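Can you wash a wool felt desk mat, or is that asking for trouble? 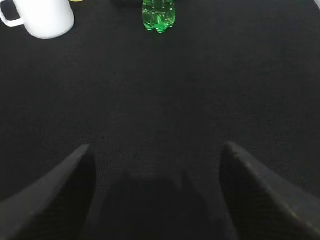
Home & Garden > Fabrics and Stain Removal

Hawi Tesfamariam
27 Feb 2018

Hi all! First post, long-time reader, and I love this place. I bought a charcoal wool felt mat from a shop called Cuervo last June and it has been my favorite thing in the whole house. It covers most of my desk, it's quiet to type on, and mugs don't leave rings on it. Well, they didn't until I knocked half a cup of milky tea over the right-hand side.

I blotted it straight away with a dish towel and it looks fine in daylight, but there's a stiff patch you can feel with your hand and on warm afternoons it smells a little like a school lunchroom. The tag only says "wool, spot clean." The mat is 82 cm long, so it would fit in the bathtub or the washer on a gentle cycle.

Has anyone here washed one of these and lived to tell the tale? I don't mind spending an evening on it. I really, really don't want to end up with a coaster.

Amparo Cáceres

Oh, you can save this! Please keep it out of the washer, though. Felt is wool that has already been matted together with water and rubbing, and even a gentle cycle gives it more of both. I lost a lovely gray one that way. It went in flat and came out thick, wavy and 17 cm shorter.

The stiff patch is probably dried milk and sugar, so both have to come out or the smell will hang around. What I do now:

Vacuum both sides with the brush attachment first. You'll be amazed what comes out.

Put 2 cups of cool water in a bowl with a teaspoon of wool wash (I use Vuvport but any kind made for sweaters should be okay). Check the color first by pressing a damp white cloth on a corner underneath. Charcoal dye can run and it's better to find out there.

Lay the mat on a dry bath towel. Dip a sponge, squeeze it nearly dry, and press it down on the patch, then lift. Don't scrub! Pressing up and down is all you ever want to do with felt. Work a bit past the edge of the stain so you don't get a tide line.

Go over it again with plain cool water until you see no more suds, then put a second towel on top and lean on it with your whole weight. Swap towels and lean again. Very satisfying.

Dry it flat, away from the radiator, and turn it over after 5 hours or so. Mine took until the next morning. If it still feels a little crisp, steam it from just above with an iron - don't let the iron touch - and brush it one way with a soft clothes brush.

If the smell is still there, do the whole thing again with a splash of white vinegar in the rinse water. Mine needed two rounds after a cocoa accident and it's been perfect ever since. Good luck, and let us know how it goes!

lindside_lou

I just flipped mine over lol. Same on both sides

Hestetti Fan

Check that it's really wool. A lot of them are polyester and those are much easier, I've hosed mine down in the yard and it was fine. Pull a few fibers off the back and leave them in bleach overnight, wool will dissolve and polyester won't. Open a window and wear gloves.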